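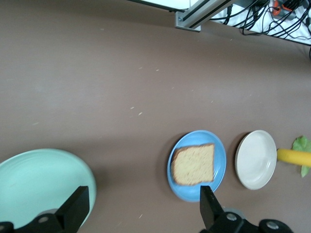
I make the same lunch four days a week. It's a sandwich, and for years I made it badly, standing at the counter with the fridge door open and the bread bag under one elbow. This spring I moved the whole business to the table and started putting everything out before I touched the bread. I've been asked twice now how I do it, so I'm writing it down.

Sunday, June 2, 2019

5 min read

The table first. Ours is brown and shows every crumb, which used to annoy me. Now I find it useful, as I can see where I've been and wipe only that bit. I don't use a cloth or mats for sandwich making. They slide about and then they need washing.

Plates next. I used to work straight from the chopping board and end up with tomato juice in the bread. Now I put out a row of round plates in different colours. They don't match because they were bought one at a time, mostly from the seconds shelf at Rindport, and that has turned out to be handy. The bread goes on the blue one. The pale one is kept clean for the finished sandwich. The green one is for anything wet. Radu, who shares the kitchen with me, uses whichever is nearest, and I have given up mentioning it.

Small plates are better than large ones for this. A dinner plate takes up too much table and you end up reaching over it. My large green plate sits at the end of the row for that reason.

The order matters more than I expected. I lay things out in the direction I'm going to use them, and I keep the toaster at the far end so that the lead reaches the socket by the window. If it's in the middle you are forever passing your sleeve over it. 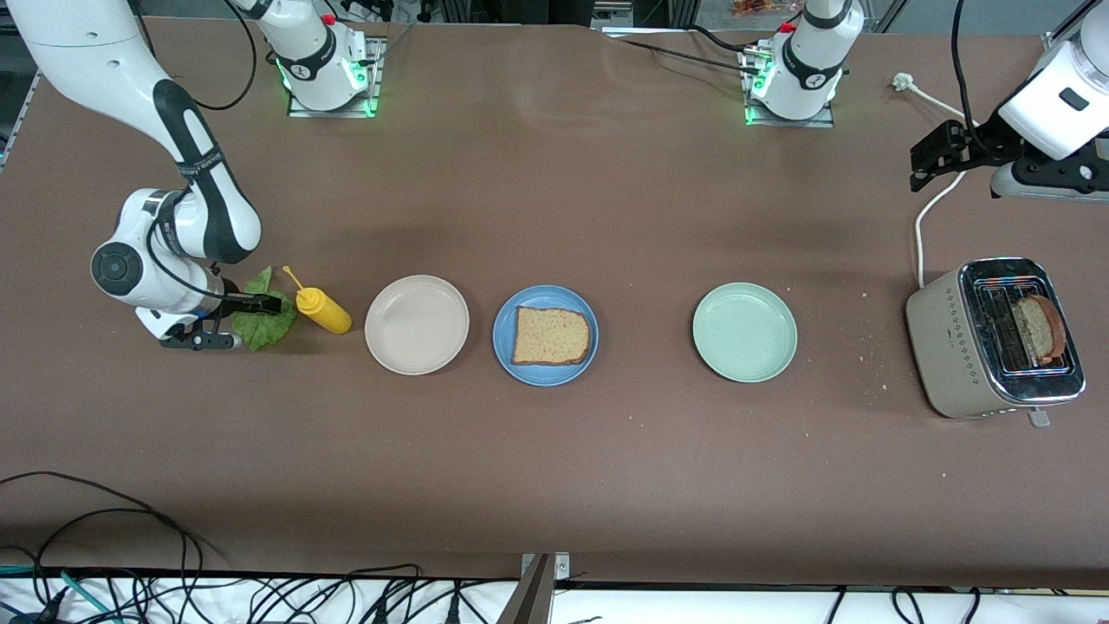

Lettuce at one end, toaster at the other, mustard and plates between.

Our toaster is a beige one. I had a smart Flustix before it, with a screen that counted down, and it lasted one winter. The beige one has never been any trouble. I toast the bread on a low setting, just enough to stiffen it. Properly brown toast makes a good sandwich if you eat it straight away, but mine has to wait until half past twelve and by then it's like a roof tile.

Lettuce. I buy the curly kind, a whole head, and pull off leaves as I need them. The frilly edge holds the filling in place better than a flat leaf does. Wash it the night before and roll it in a tea towel in the bottom of the fridge. If you wash it in the morning you'll never get it dry, and wet lettuce ruins everything under it. Ayana puts her lettuce in a tub with kitchen paper and says it keeps for 10 days. I've not managed that long, but I also eat it faster than she does.

Fillings change. Cheese most days, egg on Fridays, cold chicken if there was a roast. I cut the cheese thinner than I used to. There is no need to cover every corner of the bread, whatever my mother thought.

Then the mustard. I held out against squeeze bottles for a long time and bought the jars, and there was always a knife with mustard on it lying somewhere. A squeeze bottle is much less bother. I have a yellow one with a pointed nozzle and a little cap on a strap. The strap is the part worth paying for. My previous bottle had a loose cap and it went down the back of the cooker in the first week. Cuvau sell the refills in big pouches, and one pouch fills my bottle several times over.

Put the mustard on the cheese and keep it off the bread. It soaks in otherwise and you get a yellow patch by lunchtime. One line across, then one back, is plenty.

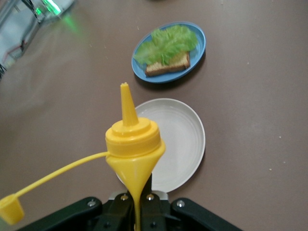
How do you stop the nozzle from clogging?
Wipe the tip with a bit of damp kitchen paper before you put the cap back on, and once a week unscrew the top and leave it in hot water for 10 minutes. If it has already dried up, a cocktail stick will clear it.

Fruit goes in the bag last. A banana if there is one, otherwise an apple. Bananas should go on top of the sandwich, never under it, and not in the same bag as anything you care about if it's a warm day.

The whole job takes me 16 minutes with the toasting, and that includes putting the plates in the sink. It was longer before, mainly because of hunting for things. I'm going to try the same idea with breakfast, although Radu has already said he wants his half of the table left alone.

Recent posts
Descaling the kettle, again
Bread that freezes well and bread that doesn't
A second go at the Jaunzems rye loaf
What I keep in the drawer by the cooker

Contact | © Vaida Lepik | Back to top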